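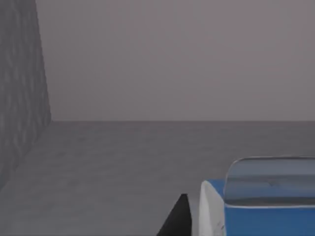
2020-07-21

So the summer robotics club is all online this year, and I was pretty grumpy about it back in March when they told us the workshop was closing. I joined to build things with my hands! But we're a few weeks into the simulator league now and I have to admit I'm up way too late every night with it.

Our team is called Forneo (long story, it was the least bad name on the list) and our task this round is picking up a container with a lid and setting it down on a shelf without tipping it over. Sounds like nothing. A toddler could do it. Our gripper, on the other hand, spent the whole first week shoving the thing across the floor like a snowplow.

The part I've been stuck on is the approach. We're driving mostly from the wrist view, and when you get in close you see one black fingertip, a corner of the container and a whole lot of gray floor, and you have to work out from that whether you're lined up or about to smack into the side. The white end and the blue body are easy for our code to find. The lid is the annoying part. It's see-through and shiny, so our color mask keeps chewing holes in it, and then the code decides the container is shorter than it is and closes too low.

My first fix was to ignore the lid completely and add a fixed height on top of the blue. That got us to 50 good grabs out of 100 on the practice runs, which I was thrilled with until I saw that Rarngate, the team from across town, had posted a much better number. Then one of my teammates suggested looking for the bright line along the top rim instead, and wow, that helped a lot. It still goes wrong when the arm comes in from a steep angle, and I don't really know why yet.

I also lost an entire evening to a bug on line 548 of our control script. It was a minus sign. I had the finger moving away from the container every time it was told to move closer, and I blamed the physics settings for hours before I looked at my own math. (Please print your variables, people.)

There are 2 practice rounds left before the Clutport meet, so this week I'm slowing the approach way down and redoing the part that decides when to close. If anyone else in the club has a trick for see-through lids, leave me a comment, I'll take anything!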